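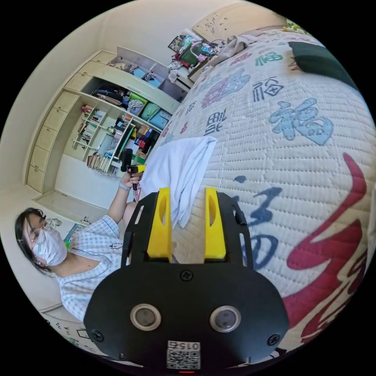
The summer linen swap is back, and bigger than any of us dared hope!

When we put a little note in the May newsletter asking whether anybody fancied trading bedspreads, pillow covers and spare storage boxes, we expected a handful of replies and perhaps a few tired fitted sheets. What we got was a hallway stacked to the coat hooks. By the time sorting finished at the Pillai Street rooms we had 542 pieces, all washed and folded, and every one of them is looking for a new bedroom.

So please come along on 26th July. Doors open at ten in the morning and we'll keep going until four, or until the tables are bare. You don't need to have brought anything in to take something home. If you did bring things in, you'll have a paper slip with your name on it, and that gets you through the door half an hour early (bring the slip, please, the list is long and my handwriting is not good).

What's on the tables

Quilted bedspreads are the big story this year. I had no idea so many people had them tucked away! There are plain white ones, a gorgeous mustard one with a scalloped edge, two in patchwork that must have taken somebody an entire winter, and plenty of bold prints for anyone who wants the bed to be the first thing you notice when you walk in. I'm very much in that camp. I spent years with beige covers because I thought they were sensible, and then an aunt passed on a quilt with enormous red poppies all over it and I've never gone back. The room looks awake now.

A good quilted spread earns its place in summer, too. It's light enough to sleep under when the windows are open, it hides a badly made bed (mine, most mornings), and the stitching keeps the filling where it should be, wash after wash. Check the label before you put one in the machine. Most of the cotton ones are happy on a gentle cycle with cold water, but a big one needs a big drum, and the machines at the Noltora laundromat on the corner will take a king size without any squashing. Dry it flat over two lines if you can. Hung from one edge, a heavy quilt will stretch, and then it never sits square on the mattress again.

We also have pillow covers by the armful, sheets in every size, cot blankets, a bag of bolster covers that I'd love somebody to claim, and curtains. The curtains have been measured, with the width and drop pinned to each pair, so bring your window measurements with you.

Folding table with Lawal

Lawal Amadi is running the folding table again, and if you missed him last year, do go and stand there for ten minutes. He worked in a hotel linen room for a long time and he can turn a fitted sheet into a neat rectangle faster than I can find the corners. He'll show anyone, as many times as they like, and he's very patient with those of us who end up with a lump.

His method for bedspreads is the one I use at home now. Lay the spread out on the bed, smooth it from the middle toward the edges, and fold it in thirds lengthwise. Then roll it, loosely, starting from the foot end. A rolled spread doesn't get those hard creases across the middle, and you can stand it upright in a box or slide it in sideways on a shelf. For pillow covers he keeps each set together inside one of its own covers, so you pull out a single bundle when it's time to change the bed. I did my whole wardrobe this way over one rainy afternoon and got an entire shelf back!

Boxes and shelves

There's a storage corner this time, which came about after several of you wrote to ask. We have fabric boxes with lids, some clear plastic tubs, zip bags for winter covers, and a stack of drawer dividers. Lids and boxes have been matched up as well as we could manage, though a couple of lids remain a mystery.

A few things that have worked for people in the group, from the notes you sent in:

Keep the top shelf for whatever is out of season. It's awkward to reach, so let it hold the things you only want twice a year.

Give each person in the house a box color. One reader wrote that her children now put away their own sheets because they know which boxes are theirs. I read that letter out loud to my family - no effect so far, but I live in hope.

Leave a box empty. It sounds wasteful when shelf space is tight, but it gives you somewhere to drop the clean bedding when visitors are at the door.

Tie a tag on anything you can't see into. Double, single, guest room, whatever makes sense to you.

If your drawers stick, rub a candle stub along the runners. It takes a minute and the difference is wonderful.

Practical bits

Bring your own bags, the large kind. Quilts are bulky and we ran out of bags by lunch last time. Parking is easiest behind the Trallell bakery, and there's a ramp at the side entrance. Tea, coffee and lemon cake will be in the back room for a small donation, which goes toward the hire of the hall.

Please limit yourself to one bedspread per household before noon. After that, take whatever makes you happy. Anything still here at closing will be boxed up and passed on to the family shelter, who have asked in particular for single sheets and warm blankets, so if you have more of those at home, we'll gladly accept them at the door on the day.

We could use 3 more pairs of hands for setting out the tables from eight o'clock. Reply to this newsletter if you can help, and I'll save you some cake.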